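3.2 Picking a work surface

I'll admit I spent way too long on the mat. We tried the Greso cutting sheet first, and it was so shiny under the ceiling lights that I gave up on it by Wednesday. The plain brown one won — flat, matte, and big enough to cover most of the white tabletop.
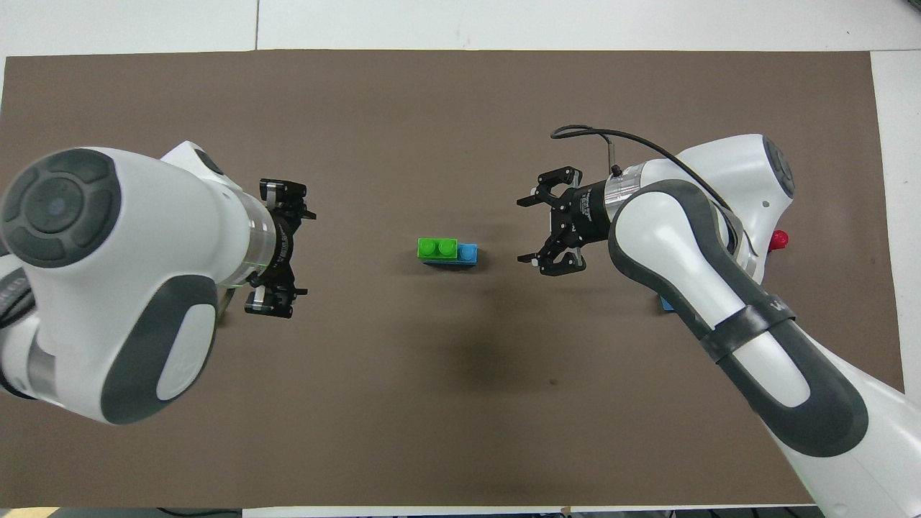
Figure 2. Brown work mat on the white tabletop.

Smudges were my next worry. I wiped the mat down every 90 minutes at first, then got lazy and did it once a day, and our sorting scores hardly moved (I checked 400 trials, twice!). So I quit fussing. The Pralley set in Section 4 uses the same mat, flecks and all, and I'd happily pick brown again.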